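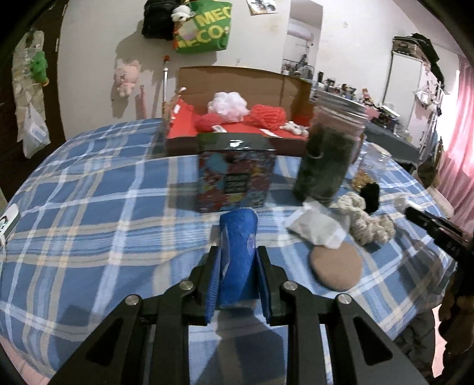 A tin, a jar and cream yarn among the things on the cloth.

How to sort a mixed table of yarn, jars and small packets

By Sunita Rajput
Updated Mon 31 July

Most of us have a cupboard where the knitting ended up next to the tea. In my house it was the bottom half of the dresser, and it held wool, dried leaves in jars, tins with no clear purpose, empty packets and a good deal of plastic. These are the steps I use to clear a cupboard like that in an afternoon. They work for any shelf where soft things and dry goods have been stored together.

You will need a table, a cloth to cover it, one cardboard box with a lid or flaps, a damp cloth and a dry one, a pen, labels or masking tape, and two bags, one for rubbish and one for things to give away.

1. Cover the table

Use a cloth that can go straight in the wash. An old bedspread will do if it is folded so that it does not drag on the floor. Checks or stripes are fine for most things, but pins and needles are hard to find on a busy pattern, so if you have a lot of those, put them on a plate as they come out of the cupboard.

Smooth the cloth where the jars will stand. A tall jar on a fold will lean, and if the lid is not on properly you will be picking tea out of the wool until Christmas. Leave the rest of the wrinkles alone.

2. Empty one shelf at a time

Bring everything from one shelf and put it down in any order. Do not open tins yet. Stand jars towards the middle of the table and keep loose yarn nearer to you. If you run out of room, stop and sort what you have before going back for more.

Wipe the empty shelf while it is empty. Use the damp cloth first, then the dry one, and leave the cupboard door open while you do the rest.

3. Take out the packaging

Start with the packaging. It takes up the most room and needs the least thought. Pick up each plastic bag or paper packet and feel it before throwing it away. Small things hide in folded plastic, especially buttons, stitch markers and the sachets that come in tea tins. Open the bag fully, turn it upside down over the cloth and give it a shake.

Sort as follows.

Torn or sticky bags: rubbish.
Clean bags with a working seal: keep a few, folded flat.
Paper packets with instructions or a washing label on them: cut off the part you need and put it with the yarn it came from.
Packets with something still inside: leave on the table for step 5.

If you can't remember what a bag was being saved for, it can go.

4. Sort the yarn

Put all the yarn in one place, including half-made pieces, pompoms and anything wound into a ball by hand. Then divide it by what state it is in. Colour comes later, if you bother with it at all.

Whole balls go straight in the box. Check that the loose end is tucked in.

Part-used balls need rewinding if they have gone slack. Wind them loosely. Tight winding stretches wool, and it will knit up smaller than you expect once it relaxes.

Tangles get ten minutes each and no longer. Find an end, work outwards from it and do not pull. If a tangle has not given way after ten minutes, cut it at the worst point and wind up the two lengths separately.

Unfinished pieces should be kept with their hook or needles and a note saying what they were going to be. Chunky yarn is the awkward one. It does not fold neatly and it springs back when you press it, so put it in last, on top of everything else. If you force it to the bottom of a box it will still come out with a crease.

Pompoms and very fluffy yarns shed. Dark ones leave fibres on pale ones, and I have ruined a cream hat that way. Put black or navy fluffy yarn in a bag of its own, tied loosely, before it goes anywhere near white.

Neelam Awasthi, who runs the Parnik wool evening, told me to look over every ball for moth before it goes in the box. Look for broken strands, gritty specks and thin webbing. Anything doubtful should be sealed in a bag and kept well away from the rest until you have decided about it. I had never done this before May and I do it every time now.

5. Check the jars and tins

Clear jars are easy because you can see how full they are. You still need to open them. Do one at a time and close each before you open the next.

Smell the contents. Dried leaves and flowers should smell of something, even if it is faint. If they smell musty, or of nothing at all, they are past using.

Look at the sides and the underside of the lid. Clumps, damp patches or threads between the leaves mean the jar should be emptied and washed. Do not try to save the top half.

Wipe the rim and the thread of the lid with the dry cloth. A lid that will not tighten has often only got crumbs in it.

Combine two part-filled jars only if you are certain they hold the same thing and were bought close together. If you aren't certain, leave them apart. It is better to have a half-empty jar on the shelf than a full one you don't trust.

Tins need more care since the picture on the outside may have nothing to do with what is inside. I opened a Roredska biscuit tin that had held curtain hooks for years. Label tins on the side that will face you on the shelf. A label on the lid can't be read once another tin is on top of it.

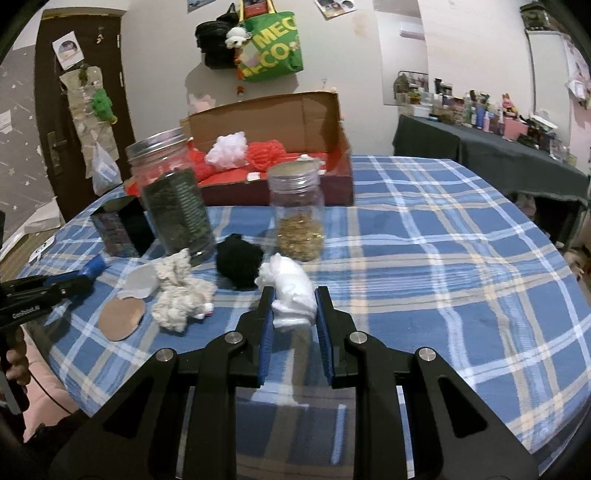
Two jars on the table, with red and white yarn in the open box.

6. Pack the box

A shallow box with a lid is the best thing for balls of yarn. You can see them all when you lift the lid and you don't have to dig. Gift boxes are good for this. They are usually stiff, and the inside is smooth so that nothing catches. Run a hand round the inside first to check for staples and rough glue.

Pack in this order:

Firm, whole balls along the back.
Part-used balls in front of them.
Small lengths in a paper envelope down one side.
Fluffy or chunky yarn on top.

Strong reds can be a worry. If a ball is unwashed and you don't know whether the dye is fast, press a damp white tissue on it for a minute. If colour comes off on the tissue, bag that ball before you put it beside white or cream. In a dry cupboard it may never matter, but one leak from a pipe is enough.

Do not fill the box above the rim. The lid should close without being pressed. If it won't, you need a second box, or you need to go back and be stricter about the part-used balls.

Write on the end of the box, with the date if you like. I write the main colours and the word "wool", even when some of it is acrylic. Everyone in the house understands it.

7. Put things back in two places

Yarn and dry goods should not go back on the same shelf. Wool picks up smells, and strong tea or herbs will get into it within weeks. Loose fibres also find their way under jar lids. If you only have one cupboard, put the jars on the lower shelf and the yarn box above, and keep the box closed.

Jars should be out of the sun. Tall ones go at the back and short ones in front. Part-filled jars go in front of full ones of the same thing so that they are used first.

Small flat things, such as coasters, cards and spare pads, can stand upright in an open box or a short tin. If you lay them flat they will be under something else by the end of the week.

8. Deal with what is left

There will be a handful of things that don't belong to any group. Mine are usually single buttons, a foil-wrapped sweet, bits of white card and the lid of something. Put them in one small container and go through it once. Eat or bin the food, return what has a home elsewhere in the house and throw out the lid.

Then lift the cloth by its corners, carry it outside and shake it. Wash it separately from anything dark the first time, as it will be covered in fluff.

Questions from readers

Can I use jars for yarn as well?
Yes, for small amounts. Conall Brophy wrote in to say he keeps sock yarn in 300 ml jars on a windowsill. I would move them off the windowsill, as the colours will fade.

How do I get the smell of tea out of wool?
Air it. Lay it loosely on a clean towel in a room with a window open for a couple of days. If it still smells, wind it into a skein, tie it in four places and wash it by hand in cool water. Dry it flat.

Is it worth keeping very short lengths?
Keep anything longer than your arm if you sew up your own knitting. Below that I put it in the bin. Ramesh Garg stuffs toys with his, and that works well provided the fabric is close enough that dark ends do not show through.

My lid is stuck. What should I do?
Run the lid under the hot tap for half a minute, dry it and try again with a rubber glove on. Keep the jar upright so that no water gets in when it opens.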